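# Blue cord keeps falling off the spool in loops, how to wind it tight?

**Posted by Johanna Gruber**, Crafts and Storage, May 15, 2020

Hello to all. I am new in this forum and English is my second language, so please be patient with me.

I bought a big bundle of blue cord from a shop in Netport that was closing. It is the soft round kind, a bit shiny, and it came as one hank tied with paper in two places. I use it for the handles of cloth bags and for hanging plants. I want to keep it on a spool, so I can pull out what I need and cut it.

My spool is plastic, with a flat round plate on each end. I wind by hand, sitting at the table, with the spool standing on one plate. At first it looks good. Then after some minutes the layers slide over each other, and when I lift the spool the upper loops fall down to the bottom plate. Also both ends come free. I tried to put tape on the end but the tape leaves glue on the cord, and on a light-colored bag you can see this gray spot very well.

What I have tried until now:

- winding slower (no difference)
- winding with a wet cloth in my hand, which made the cord wet and nothing else
- a rubber band over everything - this holds, but I must take it off each time and then the whole thing opens again

My questions are these. Is the cord too slippery for this kind of spool? Should I start in the middle or at one side? And what do you do with the two ends, so they stay in their place without tape?

I have also a second bundle in the same color which is not opened yet, so I would like to learn it right before I cut the paper.

Thank you very much for your help.

---

**Alun Rees**

Welcome, Johanna. Your English is fine, and the problem is a common one. I wound cord for the market stall in Trusholm for 3 years and my first spools looked the same as you tell it.

I think the main trouble is that your spool is standing. When it stands on its plate you must walk the cord around it with your hand, and your hand pulls up and down a little on every turn. So some turns are tight and some are loose, and the loose ones slide. It also puts a twist in the cord for every turn you make. You will see this later, when you take the cord off and it curls up like an old telephone wire.

Better is to lay the spool on its side and let it turn. Push a round stick through the hole - a wooden spoon handle, a knitting needle, a pencil if the hole is small. Rest the two ends of the stick on two books of the same height, with the spool hanging between them. Now you turn the spool with one hand and the other hand only guides the cord.

For the order of work I do it like this:

1. Open the hank fully and hang it over the back of a chair. Do not wind from a heap on the floor, it will knot.
2. Tie the first end around the core with a simple knot and push this knot against one plate.
3. Make the first layer very carefully, each turn beside the last one, from this plate to the other. If the first layer is ugly, all the others will be ugly too.
4. Hold the cord between thumb and finger with a folded piece of cotton, dry. The pull should be the same all the time. Not strong, only the same.
5. When you come to the other plate, go back in the same manner. Do not jump across the middle.
6. Stop before the cord is as high as the edge of the plates. Leave the width of a finger free.

For the last end, cut a small notch in the edge of the plate with a sharp knife and pull the cord in. Many spools for sewing thread have this already, and some people do not see it. Please cut away from your hand. If you don't want to cut the spool, pass the end under the last two turns with a blunt needle and pull. It is easy to open again.

Your first question I forgot. Yes, smooth cord slides more than cotton. You can put one turn of thin felt or paper on the core before you start, then the first layer has something to grip.

My own blue one was no better before I did it again from the beginning:
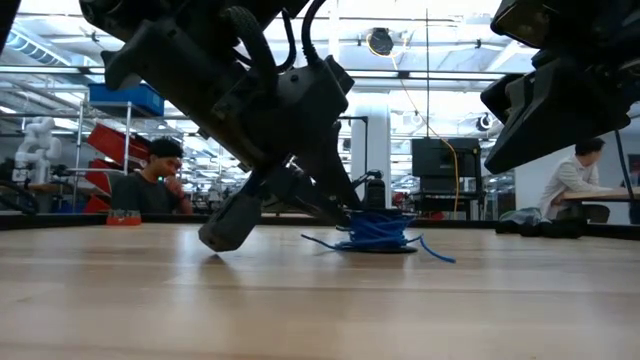

*Blue cord in uneven layers, with a loose end on each side of the spool.*

A spool like this is not lost. Take everything off, back to the core, and begin with step 2. I know it is tempting to only pull on the free end until it looks tight, but then the outer layer cuts down between the ones below, and the next time you pull it gets stuck there.

---

**Herrero**

just use a flat card. Cut it from a strong box, make a small cut on each side, wrap the cord, put the ends in the cuts. No spool, no problem. I keep all mine in a shoe box like that

---

**plaltdale_sewing**

I agree with most of what Alun writes, but I would not leave the cord under much tension if it has some stretch. Johanna doesn't say what it is made from. I had a polyester cord which I wound very firm and left in the cupboard over the winter. When I cut bag handles from it, they became shorter after one day, and I had to do them all again. So if your cord is stretchy, wind it with a light hand and cut the pieces one evening before you sew.

For the ends I use a small clip for hair, the flat type that makes a click. It goes over the plate and holds the cord against it. There is no glue and you can move it with one hand.

And the card is good for short pieces, Herrero, but on a whole bundle it makes a bend at every edge. On plant hangers you can see these bends for a long time.

---

**Johanna Gruber**

Thank you all three! I tried the wooden spoon and two cookbooks this evening and already the first layer is much more flat. My spool had a notch, Alun, very small, on the lower plate where I never looked. The cord stretches a little when I pull it, so I wound it softly. The second bundle I will do on the weekend, with felt on the core.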